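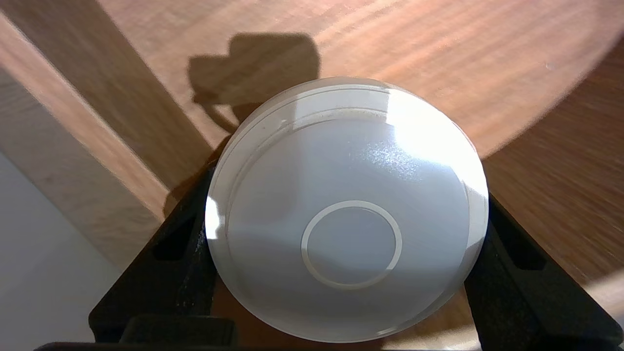
Dariusz Gajewski thinks the whole thing comes down to patience, and that most sixteen year olds have more of it than they get credit for. He said so twice before I'd sat down. The second time he was already looking for a screwdriver.

By Salazar school notes desk
May

Four in the afternoon, the robotics club at Ivine. Loud. Gajewski runs it, has done for 7 years, and he agreed to talk so long as I didn't mind him walking off in the middle of sentences. He did, a lot. What follows is put together from notes and I've joined up some of the gaps.

The project this spring is called Vanuseck. I asked what it means. "It doesn't mean anything. A kid typed it in as a team name and the form wouldn't let us change it." It's an arm with a two-finger gripper and a small camera at the wrist, and the job is to pick things up off a table, carry them, and put them down somewhere else without dropping them. That's the competition task, more or less. The regional event is called the Itwood round, and the rules run to 53 pages, most of which are about tables.

"About tables, yes. Height of the table. What the table can be made of. What you can tape to the table. You laugh, but the first year we didn't read it and we practiced on the floor."

So they practice on tables now. Household things mostly, light ones. Lids, cups, a sponge, a plastic disc. Gajewski says the flat round ones are the worst and also the best to learn from.

"Flat on the table it's nothing, there's nothing to grab. The fingers come down either side and if you're a little off center the thing just turns and slides out. Like a bar of soap. If you're on center you've got it by two points, that's all you've got, two points on a circle. Then you lift and you find out."

Find out what?

"If you squeezed enough. Or too much, then it pops up. One went behind the radiator in February and it's still there."

I got to speak to one of the students, Gilberto Huanca, who's a junior and does most of the driving. Driving means he moves the arm by hand, through a second, smaller arm on the desk that it copies. Every run gets recorded, the camera view and the joint positions together, and then the recordings are used to train the thing to do it on its own. They have 483 runs. He knew the number without looking it up.

"I wanted 500 by spring break," Huanca said. "But we threw a bunch out."

Why throw them out?

"Bad grips. Or somebody bumped the table. Or I'd get it but I'd get it in a weird way, like I'd go in from the side, and then go back, and then go in again. It's technically a success. But if you leave those in, it learns to do the going back part. It'll just hover there going back and forth. It looked like it was nervous."

He did an impression of this with his hand. It was good.

I asked if it got boring, doing the same pickup again and again. Long pause. "Yeah. Kind of. The first hundred are boring. After that you start noticing stuff, like you always start from the left. I always started from the left and I had no idea till it couldn't do anything on the right." He fixed that by having other people drive for a week. Everyone's bad habits are different, he says, so it evens out.

Light is the other thing they talk about, both of them, separately. I didn't ask. Sun on a table in the afternoon moves, and a pale object in full sun goes nearly white to a camera, and the arm's own shadow lands wherever it lands.

Gajewski: "My first thought was close the blinds. Always the same lamp, always the same time. And it worked great! Then we took it to the practice meet and there's a skylight. Nothing. It couldn't find a single thing. It went for the shadow of its own hand."

Huanca tells the same story, except in his version it was his idea to open the blinds afterward and Gajewski was against it. I put this to Gajewski. "He's right. I was against it." He'd wanted to buy better lamps. They argued it out over a couple of sessions, the blinds went up, and the recordings since then have been made in whatever light there is.

Did it help? "Some," says Huanca. "It's slower now. But it goes for the actual object." On a good day the arm on its own gets most of the round ones. On a bad day he doesnt like to talk about it.

The fingers have been through a lot of versions. The ones that came with the kit were fine for blocks and hopeless for anything with a lip or a curve. The students drew new ones, printed them, broke them, drew them again. Gajewski keeps the dead ones in a coffee can and handed me one. Heavier than you'd think.

"I don't fix the drawings," he said. "I can see it's going to snap, I can see exactly where. I let them print it. It's four hours of plastic. They'll remember the spot it broke for the rest of their lives."

I asked Huanca if that was true. He said it was true but it was annoying.

Who joins a club like this? I'd expected the coding kids and there are a few. But Huanca came in from wrestling, with a bad knee and nothing to do after school. Another two came because the room has the good vending machine outside it. Gajewski taught shop before this and says he still thinks of it as shop.

"They come in wanting to do the computer part. Everybody does. And the computer part, you press a button and you go home and it trains overnight. The work is the table. Putting the thing down in a different place, picking it up, putting it down in a different place. Keeping notes. If you can do that for an hour and be careful the whole hour, I can use you."

He wandered off here to stop someone from unplugging something. Came back five minutes later, picked up exactly where he was.

"And be honest about it. That's the other one. It's very easy to keep the nice runs and tell yourself it works. We had a year like that. We had a beautiful video."

How did that year go? "Second to last."

The money question. The club gets a bit from the school and a bit from a spring car wash, and they spend it on motors, which burn out. The elbow motor is on its third replacement. Huanca thinks it's because people let the arm drop when they switch it off insted of parking it, and he has put up a sign. I saw the sign. It's in capitals.

What happens at Itwood, practically? Each team gets 2 attempts on the table with objects they haven't seen before. Nobody drives. You set the arm up, you step back behind a line, you put your hands where the judge can see them. Huanca says that's the worst part by a long way.

"You know exactly what you'd do. You can see it's a little too far over and you can't touch it. Last year I was leaning. Like physically leaning, like it would help. Mr. G. has a picture."

Gajewski does have a picture. He wouldn't let me print it.

I asked what they're hoping for and got two answers. Huanca wants to get past the first round, which the club has done once, before his time. Gajewski wants the notebook to be good enough that next year's group can start from it and skip the part where they record everything from the left. "I've got two kids graduating who know everything about this arm. It's all in their heads. I've been asking for the notebook since October."

And how's the notebook? He looked across the room at Huanca, who had his back to us and was resetting the table.

"There's a cover," Gajewski said.

I had to go at five. They were planning on staying till six, another batch of runs with the lids and then the motor if there was time. Huanca asked me to say the club takes people at any point in the year and you don't need to know anything. Room's at the end of the shop hall. Bring a snack, the vending machine is out of the good stuff by three.

Comments (4)

shopdad2: My daughter was in the beautiful video year. Can confirm it was a beautiful video.

Renee K.: Is there something like this for middle school? Mine takes apart everything in the house and I'd love for it to be somebody else's house.

tallpaul: The starting from the left thing is so real. We had the same problem teaching ours to stack cups, took us most of a semester to see it. Try marking start positions on a sheet and rolling dice for which one you use.

G Huanca: we are going to try the dice thing thanks. also the notebook has more than a cover

More from school notes

Car wash moved to the back lot, bring your own towels
Spring musical: a few seats left for the matinee
What the shop class built for the library
Ivine track team heads to regionals
Lost and found is full again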